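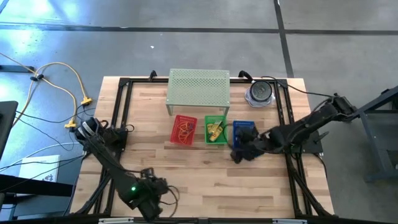

Figure 11. Joined-strip top with shelf and baskets toward the rear.

Section 13: Oiling and Care of the Wood Top

13.1 General

Zalley joined-strip tops leave the factory with one light coat of Vedance hard oil. This coat protects the wood in shipping. It is not a working finish. Apply two more coats before regular use, and re-oil when water no longer beads on the surface.

Color differences between strips are normal and will become stronger after oiling. They are not covered as a defect under the warranty.

13.2 Before You Begin

You will need:
- Vedance hard oil, clear (order code 264)
- Lint-free cotton cloths
- Fine abrasive pad, non-metallic
- Plastic scraper
- Nitrile gloves
- Metal container with a tight lid, filled with water

CAUTION: Cloths soaked with oil can heat up and catch fire without a spark or flame. Place used cloths in the water-filled metal container immediately. Do not leave them folded, piled, or in a trash can.

CAUTION: Do not use steel wool. Fragments left in the grain will rust and cause black spots that cannot be removed by sanding lightly.

13.3 First Oiling

1. Clear the top. Unscrew any clamp-on or bolted accessories if their bases cover bare wood.
2. Remove dried glue or residue with the plastic scraper, working along the strips.
3. Rub the whole surface with the abrasive pad in the direction of the grain.
4. Vacuum the dust, then wipe with a barely damp cloth. Let the top dry completely.
5. Stir the oil. Do not shake the can.
6. Pour a small amount onto a cloth and spread a thin, even film. Start at the rear edge and work toward you.
7. Coat the end grain on both short sides. End grain absorbs more oil than the face and may need a second pass right away.
8. Wait 11 minutes, then wipe off all oil that has not soaked in. The surface should look satin, with no wet patches.
9. Leave overnight with the windows open.
10. Repeat steps 5 through 9 for the second coat.
11. Coat the underside once. Skipping the underside allows the top to take up moisture unevenly and cup.

NOTE: If the surface is still sticky the next day, too much oil was left on. Wet a cloth with fresh oil, rub the sticky area until it loosens, and wipe dry.

13.4 Local Repair

1. For rings and light scratches, rub the mark with the abrasive pad and a few drops of oil.
2. Blend outward past the edges of the strip so that no outline remains.
3. Wipe dry and leave overnight.
4. For dents, lay a damp cloth over the spot and apply a warm iron briefly. Lift, check, and repeat if needed. Let the wood dry before oiling.

Open joints wider than 2 mm should not be filled. Contact the dealer.

13.5 Routine Care

Wipe up water, solvent, and coffee promptly. Set metal shelves and stands on felt pads, and move them when you clean so that dirt does not collect under the feet. Do not use ammonia cleaners or furniture polish containing silicone.

Related sections
Section 12: Leveling on Concrete Floors
Section 14: Replacing Edge Strips
Thomas Vise: Mounting Template
Deltance Leg Frames: Torque Table

Reader comments (3)

Kenta Sakai
Does step 11 apply if the top is already bolted to Deltance legs? I would prefer not to take it off again.

Zalley Support
Yes. The underside can be coated in place. Keep oil out of the slotted holes in the frame, as the bolts have to slide there when the wood moves.

bench_in_basement
Did mine in August with high humidity and the second coat needed two extra nights. Might be worth adding to 13.3.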